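4 min read
Share 69 | Comments 4

# Tavura Shelf and Bin Notes

This folder holds the item list and the sorting notes for the small stockroom at Numdale. We put the household goods in blue plastic bins on steel shelving, and we write down where each thing goes. The list has 772 rows. One row is one placing of one item.

Please read this page before you open the table. Many questions we received in March are already answered in it.

## What is in the list

The goods are ordinary: bottles, small boxes, refill packs, sponges, and a few bags. We chose things that people in Numdale use at home and buy again often. The shop Fomano gave us the first lot, and later we bought the rest by ourselves.
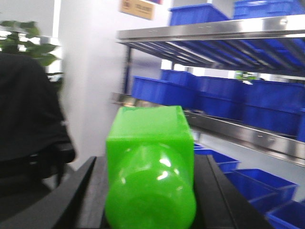

Bottles are the group that gave me the most work with naming. In the first version I wrote only "bottle, green" or "bottle, white", and then two people could understand the same row differently. Now the color is written more exactly, so a bright lime-green bottle with a square base is "bottle / lime green / square base". The square base is worth a column of its own, as a bottle of this shape can be laid on its side and it will not roll so easily. For round bottles we write "round base" and we prefer to stand them up.

We do not write the brand in the name. If you need it, look in the column `label_text`, but it is filled only when the label was easy to read.

## Columns

`row_id`: number of the row, from 1 to 772
`item_name`: group / color / shape, always in this order
`bin`: the bin where the item was put
`shelf`: upper, middle or lower
`lying`: yes or no
`label_text`: words from the label, may be empty
`note`: free text, in English or Korean

The column `bin` uses the codes from the old Talebi system. I wanted to change them, but the paper sheets on the door still have these codes, and it would be confusing to have two kinds.

## How we sort

Heavy and liquid things go to the lower or middle shelf. Light things can go up. Flat packs are put in first, along the wall of the bin, and the small items after them.

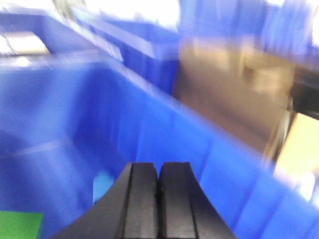
Last changed: Sep 22, 2022, by Ga-eun Yeon

All our bins are the same blue, and this is the weak point of the system. When several blue bins stand close together, it is easy to put an item into the neighbor. A small light-blue item is also hard to notice against blue plastic, much harder than a green one. If you check a bin by eye, please take out the green and white things first and then look again for the blue ones. I found some missing rows in this way.

If an item was put in the wrong bin, we did not correct the row. We kept the real place and wrote "misplaced" in the note.

## Bags and other soft things

Bags do not have a good place in this system. They change their form when they are empty, the straps come out over the edge, and the buckles catch on other goods. For now they have `bin` = "none" and they are kept outside of the shelves.
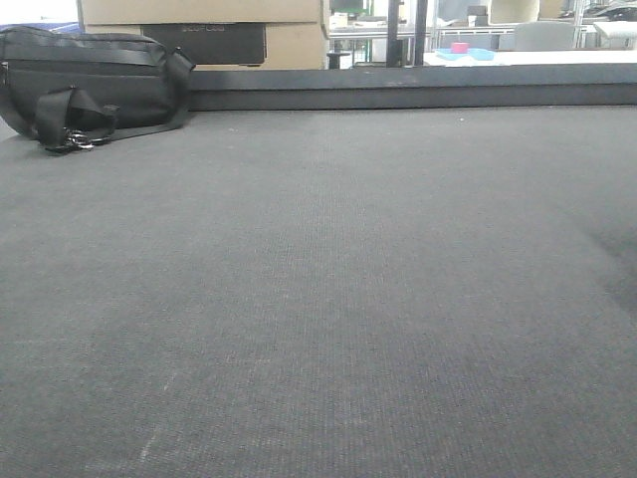 I tried folding the straps inside before closing the zipper, and it helps a little, but a bag with a hard bottom still takes the place of several boxes. In the next version I would like to give the bags their own shelf. Until then, please do not use the bag rows to calculate how full a shelf is.

## Known problems

- Row 69 has the shelf written two times. Use the first one.
- "Lime green" and "light green" were mixed in the early rows. I corrected those I could check.
- Notes in Korean are not translated yet.

## Use

You may use the table for teaching and for your own stockroom. Please write "Tavura Shelf and Bin Notes" as the source. If you find a mistake, send me the `row_id` together with your correction, so I can find it quickly.

866 views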